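Kitchen hand mixer makes a clicking noise under load, worth fixing?
Posted by Anwara Akanda, Jul 23, 2026

Hi all! I've got an old Trimley hand mixer that was my aunt's, and since February it clicks whenever I put it in anything thicker than pancake batter. Whipped cream is fine. Cookie dough, and it goes clack clack clack and one beater stops turning. 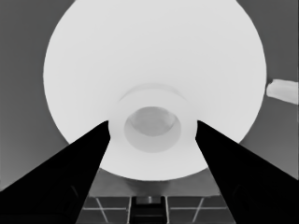 I've already swapped the beaters left for right and the clicking stayed on the same side, so I don't think it's them. I can get a new mixer for $30, but I love this one and it matches nothing else I own — that's part of the charm. Is this something a regular person can fix at the kitchen table?

Rajitha Dewan
Yes, and your beater test already told you a lot. If the noise stays on one side, I'd bet on a worn gear inside. Unplug it first. Mine had four screws, one of them hiding under the label, and the shell came apart with a little wiggling. Take a phone picture before you lift anything out (I didn't, and I lost a whole evening to it).
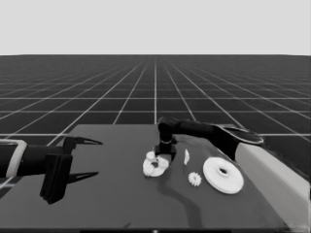
Check the teeth before you order anything. Wipe off the old grease with a paper towel and turn each gear slowly under a good lamp, and look for teeth that are rounded over or missing. White gears like the ones on that dark gray tabletop are easy to inspect once they're clean, but old grease can hide a chipped tooth really well. Mine had one bad spot, right where it met the motor shaft. I paid $12 for a pair from Keltmont, and I'd replace both even if only one looks bad. Use food-safe grease when you put it back together, and go easy, a thin smear is plenty. Oh, and line up the beater sockets before you close the shell or the beaters will smack into each other!

Bastian Tiedemann
just buy a new one, life is short

Kasun Amarasinghe
I'd try the repair. Only thing I'd add is to look up the model number before ordering, it should be on the label. Trimley changed the gear size at some point and the old ones don't fit the newer mixers. Ask me how I know. If the cord is cracked or it smells burnt when it runs, then I'm with Bastian.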